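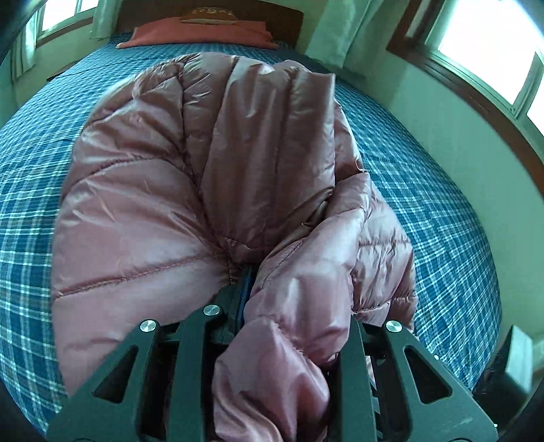 Pink quilted jacket on the plaid sheet.

Adby Street Winter Coat Swap - Minutes of the Planning Meeting
December 12, 2022

Print this page | E-mail this page

Hi all! Fatima Gumede here, taking notes again because I lost the coin toss. I've typed these up more or less the way I scribbled them, so forgive the wandering.

Present: me, Celeste Pereyra (chairing), both of the Magagula sisters, and the new couple from the corner house. Apologies from the Nusex Laundry people, who had a delivery.

Last meeting's minutes
Read and agreed, with one fix. I'd written that the hall was ours until 4, and it's ours until 9. Big difference! Sorry to anyone who had already told their family otherwise.

Coats so far
We have 210 pieces logged, and that's counting coats, snow pants and the good scarves but leaving out single gloves. Celeste thinks we should stop taking adult mediums because we're drowning in them. I argued for keeping the door open until the end of the week, and we settled on that. Kids' sizes are still thin, especially for the under-fives, so please ask at your schools and at the Dreromik building, where a lot of families moved in over the fall.

Cleaning
Long talk about this one. Nusex will wash anything that can go in a regular machine, free of charge, as long as we bring it in bags with the sizes marked on the outside. Puffy coats are the headache. They take forever to dry and the filling clumps up if you rush it, so the older Magagula sister is going to do those at home on low heat, with a couple of tennis balls in the dryer. She says two at a time is her limit. I offered to take the overflow (my dryer is ancient but it does work). 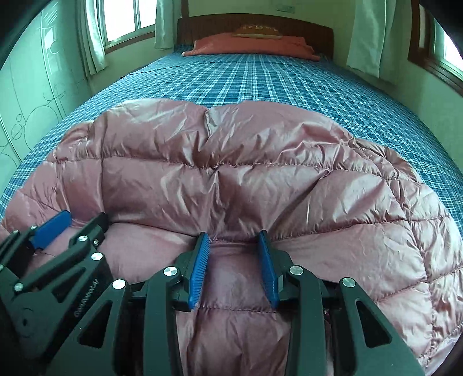
We also agreed that zippers get checked before washing and again after. Last year I handed a lovely green parka to a lady and the zipper split right there in her hands - I still feel bad about it. Anything with a stuck zipper goes in the repair bin, and the corner house couple kindly said they'd have a go at those with a pencil and some candle wax.

Racks and tables
Adby Hardware is lending us 4 rolling racks. We had a bit of back and forth over whether to sort by size or by type, and size won. Quilts and blankets will go on the long table by the kitchen hatch, folded, with the heavy ones at the bottom.

Money
We have enough for hangers and coffee. Celeste would like real cups this time and I second that, so long as somebody else washes them.

Any other business
Someone asked if leftovers could be stored until spring. The answer is yes, in the church basement, but everything has to be out by April. I raised the parking again. We talked about the parking for quite a while and got nowhere, so it stays on the list.

To do
Me: signs, and the bag labels for Nusex.
Celeste: pick up the racks, call Dreromik about a flyer in the lobby.
Magagula sisters: puffy coats, tennis balls.

We wrapped up a little late and Celeste locked up. Next meeting is in the same room, and please bring your own chair cushion if you're coming.

Print this page | E-mail this page

Search this site
Enter keywords
Go

Recent items
Coat Swap: what we can and can't take
Minutes of the November planning meeting
Soup night recipes, by request
Parking on Adby Street: your letters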